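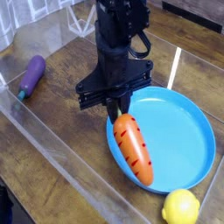

Toy carrot and light blue plate

Ticket: Shop newsletter sends fine to me, arrives with no pictures for customers
Opened by: Tadeo Fuentealba
Product: Skevex Mail, desktop version
Status: Solved

Hello all, and thank you in advance for your patience with me. I send a monthly letter to the people who buy from our little toy shop, nearly 100 of them now, and since the February one I've had replies saying the pictures are blank squares. When I send a test to myself everything looks lovely, so I was rather slow to believe them, I'm afraid!

What I've tried so far:

1. Restarted Skevex and the computer. No change.
2. Made the pictures smaller, in case they were too heavy to travel. No change, though the letter did go out a good deal quicker.
3. Sent the letter to my sister with only one picture in it, the carrot again. Blank square.

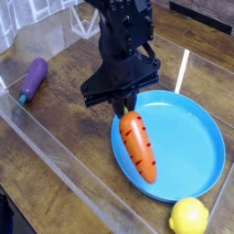
4. Asked her to press "show pictures" at the top of the message. Still blank, and she was very good about being rung up during supper.

Reply from Palau (support)

Hello Tadeo, what a nicely laid out ticket, thank you. Could you click on one of the pictures in your draft, choose Properties, and tell us what the Source line begins with?

Reply from Tadeo Fuentealba

It begins with "file" and then the name of my own Documents folder. Oh dear. Is that it?

Reply from Palau (support)

I'm fairly sure it is! The letter is pointing at your computer, which your customers can't reach. Go to Settings, then Composing, and tick "Attach pictures to message". After that, take the pictures out of the draft and put them back in, as the old ones won't mend themselves.

Reply from Tadeo Fuentealba, 16th August

Ticked, taken out, put back, and my sister has them all. I've sent it to the first 50 on the list and will do the rest after lunch. Thank you so much, Palau, you've been very kind about it.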